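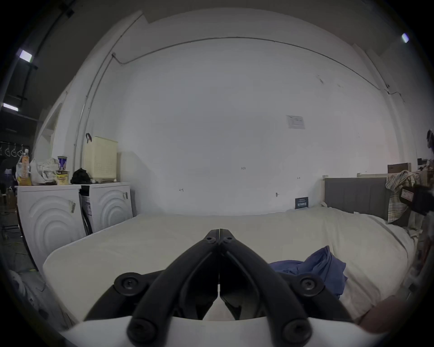

Skip to content
Home Visit FAQ News Contact
Search this site... Go

Nindeo Open Day: your questions

What will I see?
Cloth handling with hand-held grippers! You hold the gripper yourself, close two black fingers on a piece of fabric and move it over a real bed. It's harder than it sounds, and so much fun once your wrist gets the idea. 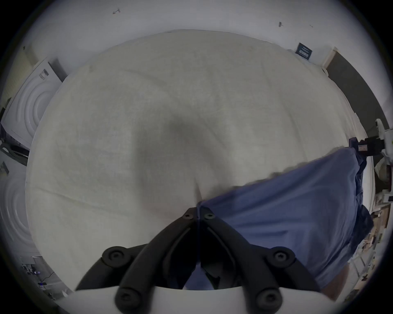
Gripper tips at the blue fabric, on the off-white sheet.

Why laundry and bedding?
Because fabric never lies the same way twice. A box stays a box - a shirt can be anything. We think it's one of the best problems in robotics.

Do I need any experience?
None. Maximiliano Valcárcel gives a short intro, and then it's your turn. Each turn is 60 seconds, and you can line up again as often as you like.

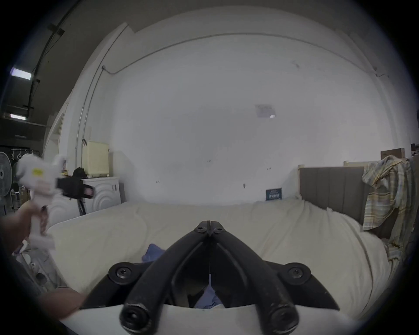 Left-handed visitors are very welcome too. Tell Florencio Valcárcel at the door and he'll set you up on the other side of the bed.

When and where?
Sunday, March 29, 2020, at the Clustholm building, Cordero entrance. We have 100 places, so please sign up first. If we fill up, there's a second day in April.

Can I take pictures?
Yes, please do!

We use cookies to remember your settings. Accept Decline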